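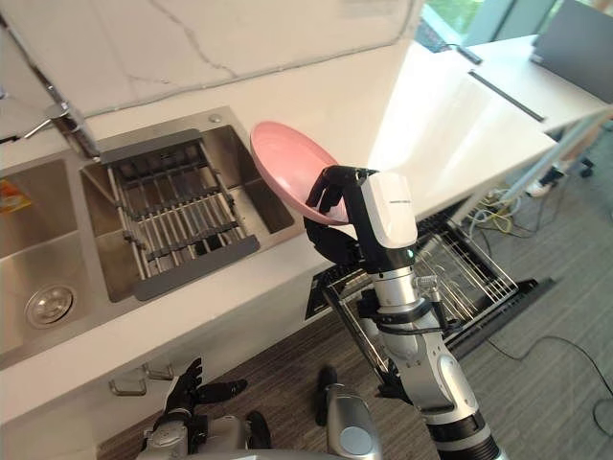

Can a robot do my washing up yet? And other things people ask me

I'm Hina Dogar and I write about household machines for Nevent. The same handful of questions lands in my inbox every week, so I've put my answers on one page. Last updated 9 January 2018.

Can I buy a robot that does the dishes?

You've probably got one already, it's called a dishwasher! It does the scrubbing very well. What people mean when they ask me this is the bit either side - picking things up, loading, unloading, putting away. For that, no, not one I'd tell you to spend your own money on.

Why is picking up a plate so hard?

Plates are thin, smooth and easy to drop. You and I slide a finger under the rim without thinking (try it slowly tonight and you'll see how much your thumb is doing). A machine has to find the edge, get its fingers round it, squeeze enough but not too much, and then let go again somewhere sensible. I'm always more interested in the letting go than the grabbing.
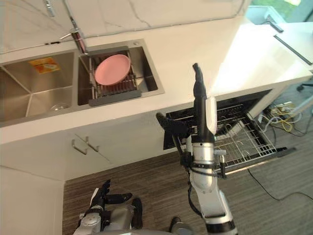 A pink plate on the drying rack, with the robot's hand raised beside it.

Does it need hands like ours?

Depends who you ask. Hands with several fingers suit our kitchens, which were built for people, but there's a lot in them to go wrong. A simple two-finger pincer is cheaper and tougher, and I've a soft spot for them. For one sort of plate, all day long, I'd take the pincer. For my cupboards, with mugs and lids and that awful garlic press, I'd want fingers.

What about factories and shops?

Much further along, because the job can be made to suit the machine. I visited the Gokolex packing hall last April and their arm shifts 662 boxes in a shift, all the same size. Then somebody handed it a soft bag and we all stood about for 10 minutes while it was reset. Lovely people, very patient.

Will it break my crockery?

Some of it, I should think. Start with plastic, and keep your gran's china well out of it.

Which one should I be watching?

I've got my eye on Preda and Sevholm. Preda is after one chore done properly, Sevholm wants the whole kitchen. I go back and forth on which I'd back - ask me again after I've seen both of them put away a full load of cutlery.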